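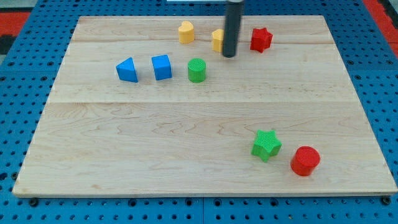
Lo primero que conviene contar de la celda Rultmont es la rutina de arranque, porque casi todas las averías del último año se habrían visto ahí. Antes de encender el controlador se revisa la mesa, que es una placa perforada azul, y se comprueba que el tablero de madera asienta plano. Después se baja la herramienta en modo manual hasta dejarla sobre la mitad trasera del tablero, con la punta justo por encima de la madera, igual que está aquí. Los bloques pueden quedarse puestos, pero la zona central tiene que estar despejada.

(Pausa. Preguntar quién trabaja con mesa perforada.)

## La mesa

- La placa perforada da una cuadrícula fija. Toda la calibración sale de ella.
- El tablero se puede cambiar. La placa no se toca.
- Los tornillos se aprietan en cruz, con la llave corta. Con la larga nos pasamos de par y deformamos un panel en enero.
- Limpieza con paño seco. El aire comprimido mete serrín en los agujeros.

Decir aquí que el tablero de madera fue una decisión de Sodov, el taller que nos montó la celda. Al principio pedimos aluminio. Los reflejos molestaban a la cámara superior y volvimos a la madera.

## La herramienta

La varilla es una pieza de desgaste. La cambiamos cada 3000 ciclos, aunque parezca sana. La punta redondeada se va aplanando y el contacto se desplaza hacia un lado; a simple vista cuesta notarlo, en el registro se ve enseguida.

Pasos del cambio:

1. Parada de emergencia pulsada y candado puesto.
2. Aflojar la brida del soporte, sin sacar el tornillo del todo.
3. Retirar la varilla hacia abajo, sujetándola con la mano.
4. Meter la nueva hasta el tope y apretar.
5. Repetir la altura cero en tres puntos del tablero.

El paso 5 es el que más se salta la gente. Contar el caso del ciclo 1273: varilla nueva, cero antiguo y una marca en la madera. Hubo que lijar y volver a nivelar – una tarde entera.

## Calibración

Usamos Zimis para la cámara y Riis para el registro de ciclos. Los dos guardan la fecha por separado, así que hay que comparar los relojes antes de cada sesión larga.

El orden es siempre el mismo: mesa, herramienta, cámara. Si se mueve la mesa se repite todo. Si solo se cambia la varilla, basta con la altura y una pasada corta de cámara.

La pasada completa puede llevar hasta 85 minutos. Se hace con las luces de trabajo encendidas y la persiana bajada.

(Si hay tiempo, enseñar el registro del ciclo 1455, donde se ve la deriva en el eje vertical.)

## Preguntas que suelen salir

**¿Se puede fijar el tablero con cinta?** Lo probamos. Con el calor se desplaza.

**¿Cada cuánto se nivela?** Tras cada cambio de tablero y siempre que alguien mueva la mesa para barrer.

**¿Y si la varilla roza?** Parar, subir en manual y volver al paso 5. No corregir la altura desde el programa.

Dejar en pantalla la lista de pasos del cambio durante el turno de preguntas.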